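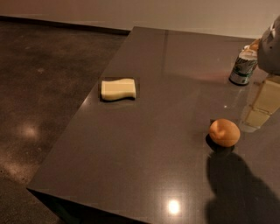

Photo: Muthu Varghese

Kitchen & Bath > Countertops > Care and cleaning

Streaks and haze on a dark polished counter, what am I doing wrong?

Asked 12/1/19
907 views

We moved into a place with dark gray polished counters and I love them so much, I never had anything this nice in a kitchen before! But they are driving me a little nuts. I wipe them down after dinner, they look great, and then in the morning with the light coming in from the side there are streaks and a sort of cloudy film all over, worst next to the stove and in front of the sink. Fingerprints too, but I can live with those.

What I use now: dish soap and warm water on a sponge, then a paper towel. Before that I tried the blue glass spray and that was good for maybe an hour. The previous owners left half a bottle of some "stone shine" with the label mostly worn off and I used that twice in June, when we first got the keys.

The seller's paperwork just says "granite, sealed." No year or anything. I do a lot of baking and roll dough right on the counter, so I'd like something I don't have to worry about getting in the food. Also, is it true you can't use vinegar? My mother-in-law uses it on everything and hers look fine (hers are laminate though).

Thanks in advance, this site already saved me once with the stuck faucet!

Muthu Varghese

2 answers

Answer from Rokier
Marked helpful by 47 people

Oh I have been down this road, and the good news is that it's very fixable. Dark polished stone shows everything. My sister has a speckled tan counter and wipes it with whatever rag is nearest and you'd never know.

My bet is you have layers. That shine stuff probably has wax or silicone in it, and dish soap leaves a film of its own if it doesn't get rinsed off, so every night you're moving the old film around and adding a bit more. You need to strip it back once and then change the nightly routine.

The one-time cleanup:

Clear the whole counter, toaster and all. Mix one part rubbing alcohol (the 70 percent kind) with one part water in a spray bottle. Open a window and turn the stove off, pilot lights too if you have them. Do a section as wide as your arms, spray, wipe with a microfiber cloth, flip the cloth, wipe again. If the cloth drags or feels gummy you've hit the old product, so go over that patch again with a clean cloth. Mine took 6 cloths, and the last one finally came away clean. Rinse with plain water and dry it right away.

Every night after that:

Crumbs off first. Then a damp microfiber cloth with one drop of dish soap, and I do mean one drop, a second cloth with plain water, and a dry one to buff. The dry one is the step that gets you the shine! If you let it air dry you get spots, especially with hard water. Don't use fabric softener on the cloths or you'll be right back where you started.

I would drop the paper towels for this. They leave lint, and on dark stone you see every speck of it. Sponges are fine for lifting dried-on food as long as you stay away from the scratchy green side, but they hold a lot of soap, so rinse yours until the water runs clear before it goes near the counter.

Vinegar: skip it. Granite itself holds up pretty well but some "granite" has other minerals mixed in that acid will dull, and it isn't kind to the sealer. Same with lemon. If you spill some while baking just wipe it up, no panic.

For the sealer, put a few drops of water on a spot you use a lot and leave it 15 minutes. If the stone goes darker under the drops, it's time to reseal. If it doesn't, leave it alone. People reseal too often and then the extra sealer dries on top and guess what, haze.

For dough, I wipe with plain water, dry it, and flour it. Cold stone is wonderful for pie crust, enjoy it!!

Edited to add: do the alcohol thing in daylight. I did half of mine at night and had to go back over it the next day.

3 comments

Muthu Varghese: Gummy is exactly the word! I did the stretch by the stove tonight and went through four cloths. It looks like a different counter. Doing the rest on my day off. Water test looked fine, no dark spots.

Rokier: Yay!! Told you. Post a picture when the whole thing is done.

Hotent: would add that the alcohol mix is for once in a while, I wouldn't do it daily

Answer from Kulkarni
Marked helpful by 2 people

We have black ones. I use a squeegee from the shower and then a towel. Works good for us. Don't know about the film.

1 comment

Iluvari: squeegee is a great idea, trying this

Still stuck? Ask your own question in Countertops

Related questions
How do I get a hard water ring off granite around the faucet?
Best way to get oil out of unsealed stone
Can I put a hot pan straight on quartz?
Cutting board or no cutting board on granite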